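2023-12-07, Dirkport bench

Reran the relabeling on the tabletop set after the change to the segment splitter. Notes for me and for whoever picks up the Venter comparison.

Question was whether chest-height video of a person tidying a table can stand in for part of the teleop data when we train the pick-order model. The Prello policy takes a still of the table plus the last two actions and outputs which object to go for next and a rough approach direction. It doesn't do the grasp itself. Grasping stays with the old controller and I haven't touched it.

Data as of this morning: 1,840 segments from the chest camera, 38 teleop episodes. Same blue cloth in all of them. Layouts were drawn up by hand, so they lean toward what we thought would be hard, mainly things lying down and things with handles.

What changed in the splitter: the old one cut on hand speed, which put a boundary in the middle of any slow reach. New one cuts when the hand enters or leaves the table region and merges anything shorter than a set threshold. Spot-checked a batch by eye. Boundaries look better on reaches to the back row. Still bad when both hands are in view, e.g. one hand steadies a stack and the other lifts. Those get one label and should get two.

Ran three mixes, same seed, same number of steps:

- teleop only
- teleop + chest video, old splitter
- teleop + chest video, new splitter

Teleop only picks a sensible first object and then drifts. By the third or fourth pick it tends to go back to a spot it already cleared. Old splitter mix was no better than teleop only, maybe a little worse on direction. New splitter mix holds the order further into the episode. Approach direction is still off for anything with a handle or a long axis.

Layout I keep going back to for the direction problem has the teapot on the left with its spout to the right, a green can on its side up front, paper stack and phone stand at the back, and the two Lexicon notebooks. The can lies diagonally with its top toward the lower right, and the model wants to come in along that diagonal. Across it would be correct for our fingers. 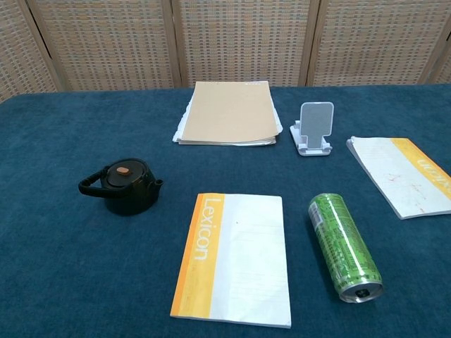

Skeltness read the draft of this and wrote back that the direction error might not come from the video at all. Their runs showed the same thing on teleop data alone once the wrist angle was stored in the camera's coordinates and the camera moved between sessions. They suggest converting everything to the table's coordinates before training and leaving the splitter as it is until that's done.

Checked our loader. Teleop angles are in table coordinates, chest video angles are in camera coordinates, and the mixing script concatenates them without converting. So at least part of this is ours. I don't know yet how much. The teleop-only run also gets handles wrong, and that one has no mixed coordinates in it.

To do:

- convert chest video angles using the cloth edge as reference (far edge is usually visible, near edge often isn't)
- rerun all three mixes, same seed
- hold out 40 layouts with at least one lying-down object and score direction separately from order
- flag two-hand segments and drop them for now
- ask Venter which coordinates their May export used before comparing anything

GPU box is booked overnight, so the first rerun goes in tonight with the teleop + new splitter mix only.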